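Home late again, it's past nine and I'm writing this with a bowl of cereal on my knees. It is still February and it still feels like it's been February for a year. But I had such a good afternoon that I want to get it down before I forget the details (and before my hand cramps up, more on that in a minute).

So! I finally got my turn driving the kitchen sim. I've been watching other people do it since I started at Wunstead and thinking it looked like the best job in the building, and now I've done 90 minutes of it and I can report that it is both wonderful and maddening. You put on the glove, you look at the kitchen on the monitor, and you do the chore yourself, slowly, so that later the robot can learn from how you did it. Each run gets saved as one demo. My target for the day was 75 good ones. Ha. I'll get to that.

The setup we're using is called Stalis, and today's kitchen is a fancy one, marble counter and all, much nicer than mine. The chore was to move the food between the blue plate and the frying pan. I kept having to remind myself that there's no weight to anything in there. I'd close my fingers on the lemon and feel nothing at all except the glove, and my brain hated that. I squeezed way too hard for the first dozen tries and the lemon went shooting off across the marble like a bar of soap.
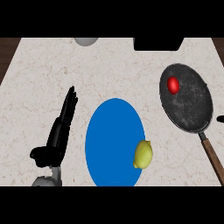

Page 4

The lemon is my enemy, I've decided. It likes to end up half on the plate and half off, leaning on the rim, and then you have to come at it from the side with that big black thumb and hope. The tomato is a sweetheart by comparison. Small, round, sits in the pan and waits for you. I got so fond of the tomato that I started doing it first every time, and then got told off (nicely) because the robot would learn that the tomato always goes first. Fair enough. Mixed it up after that.

What I didn't expect was how much I'd notice my own hand. I never knew I flatten all my fingers together before I reach for something! I do it with the cereal box, I just checked. And the hand on the screen does it too, of course, fingers straight up like it wants to ask the teacher a question.

Final score, 2 short of the target. I was so annoyed. I'd have made it if I hadn't stopped for a snack from the Barreto machine downstairs, which ate my change anyway.

Tomorrow I'm back on the Ballilard paperwork in the morning and then, if the glove is free, another go after lunch. I want to try coming at the lemon from above. Must cut my nails first, the glove pinches. And buy milk, this was the last of it.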